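Home | Diary | Allotment | Recipes | About me | Older entries

Filed under: Diary, Sleep (or the lack of it)

Saturday, and I have been up since ten to five because of the bird again. I don't know what kind it is. It sits somewhere near the gutter and does the same four notes, then a pause just long enough for me to think it's given up, and then off it goes. I lay there composing a letter to it in my head. By five thirty I was downstairs with tea, reading the back of the Danurine box, which is the herbal sleep stuff my sister swears by. It says to take it for nine nights before expecting anything. I'm on night two, so I suppose I can't complain yet, but I'm going to anyway.

The real news is that I finally rang Hussam Khalaf about the choir. I'd been putting it off since the beginning of May. He was lovely about it! He said they're short of altos (everyone is always short of altos, or else they're being kind) and that I could come along to the rehearsal in Vusuncombe without committing to anything. I asked if there was an audition and he laughed and said he'd hear soon enough if I was terrible. 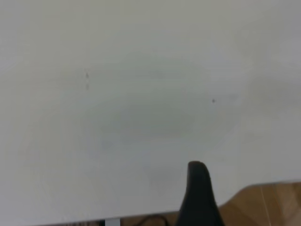 So now I have to find out if I can still sing. The last time I sang in front of anybody I was in high school, in a robe that smelled of mothballs, and I fainted during the second verse of something in Latin. I tried a few scales in the kitchen this morning, standing up straight with my eyes fixed on all that plain white, no pattern in it at all, just a patch in the middle a bit darker and grayer than the rest, and I found that if I stared at that one patch I could hold a note without wobbling. The low ones are still there. The high ones come out like a door that wants oil. I did the same phrase over and over until the man next door turned his radio up, and I took the hint.

Hussam emailed the music over after lunch and it's a big fat file, all in parts. There's a spring concert piece by somebody called Reuter that I'd never heard of, and I've listened to it twice now and still couldn't hum you a bar. It keeps changing key right when you get comfortable. The other one is a folk song arrangement and I love it already – the altos get the tune for a whole verse, which never happens.
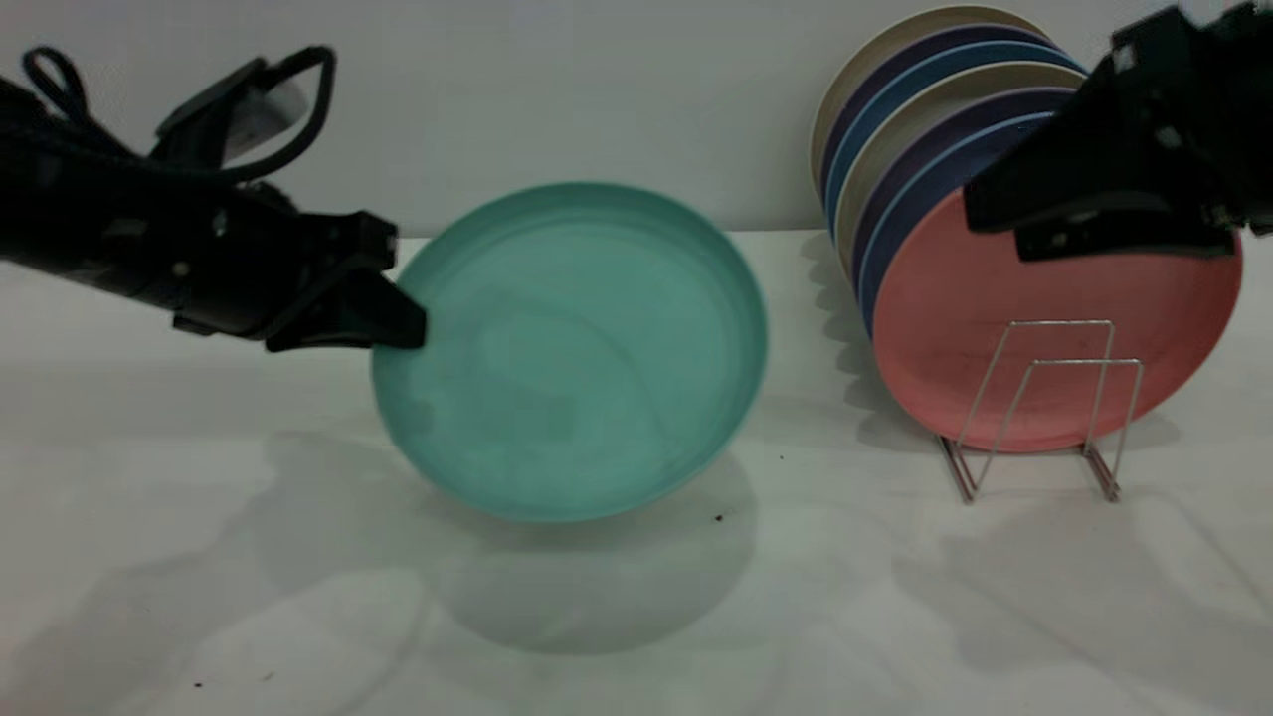 The teal bowl, tilted up at an angle.

I printed the alto part and went through it with a yellow highlighter, which used to be my favorite part of choir if I'm being truthful. Forard, the copy shop by the station, wanted more for eight pages than I paid for lunch, so from now on I'm using the library. The girl at the counter asked if I was in a band. I said sort of.

Then a long phone call with Mom, who remembers the fainting much better than I do. She says it was the first verse and that I took a music stand with me. She also says Grandpa sang bass in a men's chorus for years and used to practice in the car with the windows up, so you'd see him at the lights with his mouth wide open and not hear a thing. I never knew that. I'd give a lot to have a recording of him.
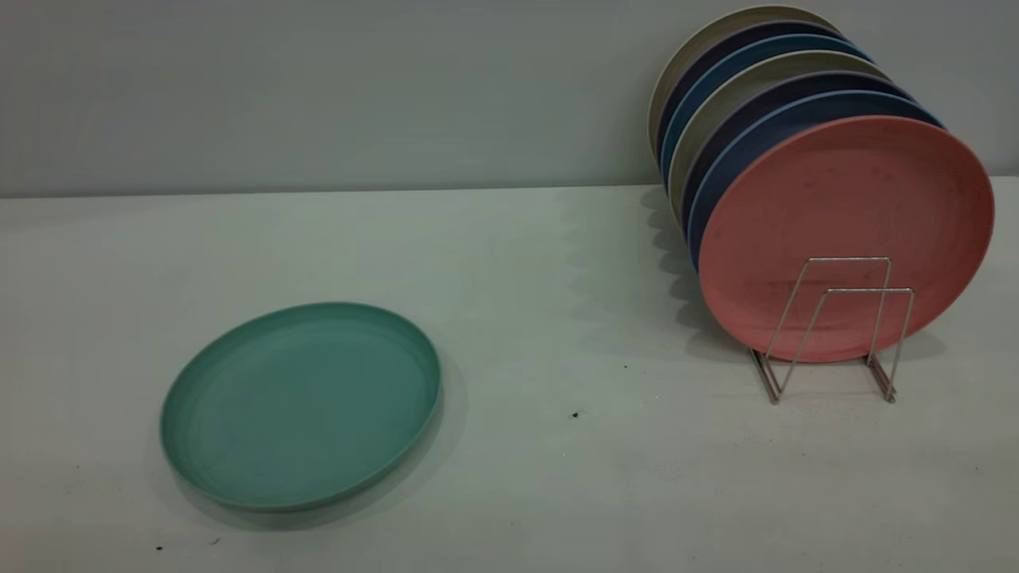

She's going to look in the attic for his old songbooks, though the last time she went up there for something she came down with a fondue set and no memory of what she'd wanted. I told her there's no hurry. If they do turn up I'd like the one with his pencil marks in it, even if I can't sing a note of what's inside.

Rehearsal is at seven thirty and I need to bring a pencil and a bottle of water. Must remember to ask Hussam where people park. Off to bed now with the window shut, and it's much too warm for that, but I am not doing those four notes again tomorrow.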